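Pludstead Climate Letter: your questions, answered

Who writes it?
Mostly me, Shanthi Gunawardena. I covered weather and rivers for the Drustgate paper for 10 years, and I still can't pass a flood gauge without stopping to read it.

How often does it come out?
Every Saturday, except for a rest in February - I do try to have one!

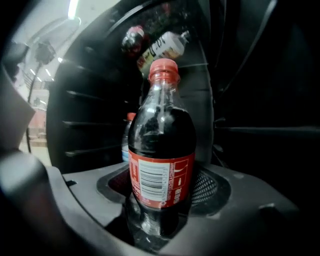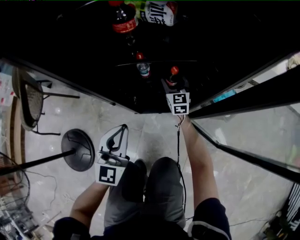 3 min read

Do you take money from energy firms?
No. We have 2694 readers, and the ones who can spare a little keep us going, bless them.

Can I send in a piece of my own?
Please do, I'd love to see it. Up to 10 pages is fine, and do tell me where your figures come from, as I'll want to look them up myself.

What if you get something wrong?
Then write and tell me. I put corrections at the top of the next letter, and the old wording stays on the site beside the new.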